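Young Readers / Sports Explained / Track and Field

How a Relay Race Works

A relay is a race that a team runs together. Each member of the team covers one part of the distance, and that part is called a leg. The runner carries a short, smooth tube called a baton and gives it to the next runner at the end of the leg. The team finishes when its last runner crosses the line with the baton in hand.

The most common relay for young athletes is the 4 x 100 meters. The first number tells you how many runners are on the team, and the second tells you how far each leg is. On a standard outdoor track, the four legs add up to one full lap. 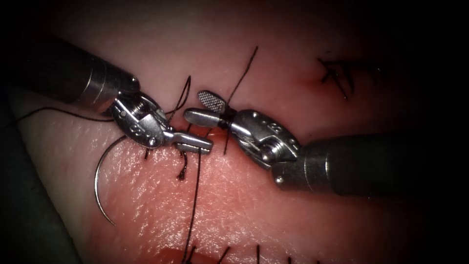

The baton is passed inside a marked part of the track known as the exchange zone. In the 4 x 100 meters, this zone is 30 meters long. The baton must be inside the zone when the pass begins and still inside it when the pass is complete. Officials watch the baton itself. The feet of the runners may be a little ahead of it or behind it, and that does not matter. If the baton changes hands outside the zone, the team is disqualified, which means its result does not count.

Two people take part in every exchange. The runner who is bringing the baton is the incoming runner. The runner who is waiting is the outgoing runner. The outgoing runner starts to run before the baton arrives. This may seem strange at first, but a person standing still needs time to reach full speed. If both runners are moving fast when the baton changes hands, the team loses very little time.

How does the outgoing runner know when to go? Many teams place a small piece of tape on the track, a certain number of steps before the zone. This is called a check mark. When the incoming runner reaches it, the outgoing runner takes off. Teams find the right place for the mark by practicing. At the Barrera Youth Meet in Sorkivport last February, 38 teams entered the relays, and each had time on the track beforehand to measure its marks.

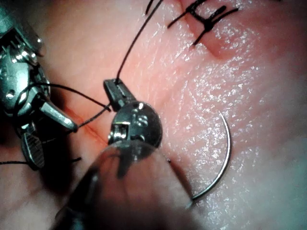

Surgical instruments during a suturing task.

There are two main kinds of pass. In a blind pass, the outgoing runner looks straight ahead and reaches one hand back. The incoming runner calls out a short word, such as "Stick!", and places the baton in the open hand. Blind passes are used in short relays. In a visual pass, the outgoing runner turns to look at the baton and takes it. Visual passes are used in longer relays, where the incoming runner may be very tired and slowing down.

"We ask beginners to walk through the exchange first," says Dulce Arriaga, head relay coach at the Istelero Athletics School. "Then they jog, and only later do they sprint. The hands must learn the movement before the legs go fast."

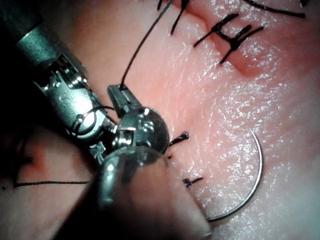 A good grip is part of every safe exchange. The incoming runner holds the baton near one end, so that plenty of it is left for the next hand to take. The incoming runner does not let go until the teammate has closed a hand around it. A baton should be held firmly and at one end.

What happens if the baton falls? In most races the runner who dropped it may pick it up and continue. The runner may leave the lane to get it, as long as this does not shorten the distance or get in the way of another team.

The order of the runners is chosen with care. The first runner should be good at starting from blocks. The second and third runners must both receive and pass the baton. The last runner is called the anchor and is often the fastest member of the team.

Words to Know

Anchor: the runner of the last leg.
Baton: the tube carried by each runner in turn.
Exchange zone: the part of the track where the baton must be passed.
Leg: one runner's share of the race.

Text by Maricruz Robles. Reviewed by Ruaridh Niven, Istelero Athletics School.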